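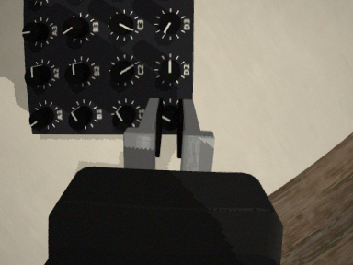 4. Setting up the Pedus bowling machine for net practice

Once the legs are locked and the battery is charged, you are nearly ready to bowl a few balls, and we do hope you enjoy them! Please take your time over this section the first day – most of the calls we get come from machines set up in a hurry.

1. Stand the machine on level ground behind the bowling crease, in line with middle stump. On grass, slide the Fodham foot pads under all three legs.

2. Connect the battery lead, red to red and black to black, and leave the main switch off for now.

3. Set both wheels to their slowest speed. Equal speeds give you a straight ball, and a small difference between the two gives you swing (lovely for older players, a bit much for beginners).

4. Tilt the head until a ball pitches on a good length. Tighten the collar by hand, then give it one more quarter turn.

5. Switch on, wait for the wheels to settle, and feed three or four balls with no batter in the net.

CAUTION: Use dimpled practice balls only. Never put a real leather ball through the wheels, and keep fingers, sleeves and hair well away from the feed chute.

NOTE: Wheels wear down little by little, so have a look at them every 400 overs or so of regular use. Replacements are sold in pairs as part 838. If yours came with the longer Vavness legs, see the height table in section 6 before you do step 4.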